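How Our Robot Club Teaches a Robot to Tidy Up

This page is for kids who are thinking about joining the Leltness Robot Club in September. It tells you what we worked on this year and how it works. You don't need to know anything about robots to read it.

Our project is called Purkel. The goal of Purkel is to get a robot to put things away. People do this all the time, so it sounds easy. You see a sponge, you pick it up, you put it where it goes. A robot has to be taught every part of that.

The robot has two arms. At the end of each arm is a gripper, which is the part that opens and closes. The robot also has small cameras. One kind sits down low near the gripper and sees things very close up. Another kind sits higher and sees the whole work area. The robot needs both views. The high view helps it find the right place to reach, and the close view helps with the last little bit.

From close up, a sponge can look enormous.

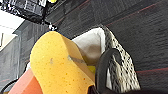
Why does a robot need a camera so close to its gripper?
The high camera can be blocked by the robot's own arms. A camera near the gripper moves with it, so the robot can still check if it is lined up with the thing it wants to grab.

Before the robot can do a job alone, it has to learn from people. In our club, one student moves the robot's arms using a set of controls. While the student does the job, a computer saves what the cameras saw and how each joint moved. One try from start to finish is called an episode. When an episode is over, we put the things back and do another one.

We did 145 episodes of the first job. That took a lot of afternoons. We take turns, and each turn at the controls is 11 minutes long. After that your hands get tired and you start to bump things.

The person who runs the club is Hélène Dufour. She has a rule that you have to say what you are going to do before you do it. You say "left arm, sponge" and then you move the left arm to the sponge. It feels silly the first few times. It helps the person at the computer, because they write down a note for each episode and they need to know what the plan was.

Shelves are a big part of Purkel. A shelf is harder for a robot than a flat table. There are posts to stay away from, and things sit behind other things. If the arm comes in from the wrong side, it can hit something it wasn't trying to touch. Wire shelves have gaps too, and a small object can tip into one. We started with soft things for this reason. Foam can get squeezed or dropped and it will be fine.

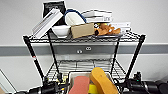 How does the robot know which arm to use?
It learns this from the episodes. If students usually use the closer arm, the robot will copy that, and if students mix it up for no reason, the robot gets mixed up too.

We found this out the slow way. In our first batch, some of us liked the right arm and used it for everything, even for things far over on the left. When the computer practiced with those episodes, the robot would start with one arm, stop, and start with the other. We threw that batch out and did it again with a rule: use the arm on the same side as the object.

The part where the computer practices is called training. The computer goes through the saved episodes over and over. Each time, it looks at the pictures and makes a guess about how the arms should move next. Then it checks its guess against what the student did. At first the guesses are very bad. We let ours run for 4,000 rounds, which we call steps, and then we try it on the real robot.

Changing things around is important. If the sponge is in the same spot in every episode, the robot only learns that one spot. So we move things between tries. We change what is on the shelves, and we use things with different shapes. Books and boxes have flat sides and straight edges. Plush toys are floppy and can lie in all kinds of ways. Bowls are round.
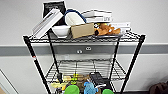
What happens if there is something on the shelf that the robot has never seen?
Sometimes the robot handles it well, especially if it is close in size and shape to something it knows. Other times it reaches to the wrong place, and a person has to press the stop button.

There is always a person at the stop button when the robot is moving. This is a job too, and everybody has to learn it before they get to use the controls. The stop button person doesn't talk, doesn't eat, and watches the arms the whole time.

Here are some words you will hear at the club.

Gripper: the part at the end of an arm that opens and closes.
Joint: a place where the arm bends or turns.
Episode: one saved try at a job.
Training: when the computer practices with the saved episodes.
Step: one round of practice.

We have 4 jobs in the club, and you switch each time you come. They are controls, computer, stop button, and setup. Setup means you choose where the things go before each episode. A lot of kids think setup will be boring. You have to think about it, though. If you lean one thing on another, or put something soft next to something stiff, the robot gets a new problem to solve.

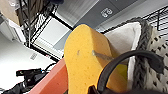 You also have to keep a list, so we don't do the same setup too many times in a row. The list is on a clipboard. Please write neatly on it, because someone else has to read it next time.

In the fall we will start on a harder job, which is taking things out of a container and sorting them. We will do it with the club from Tustavus. They will save half of the episodes and we will save the other half, and then both clubs will train with all of them. Their robot is named Nam. Ours still doesn't have a name, and new members get to vote on it.

To join, bring the signed form, closed shoes, and a hair tie if you have long hair. You can get the form at the front desk.

Page updated June 10, 2026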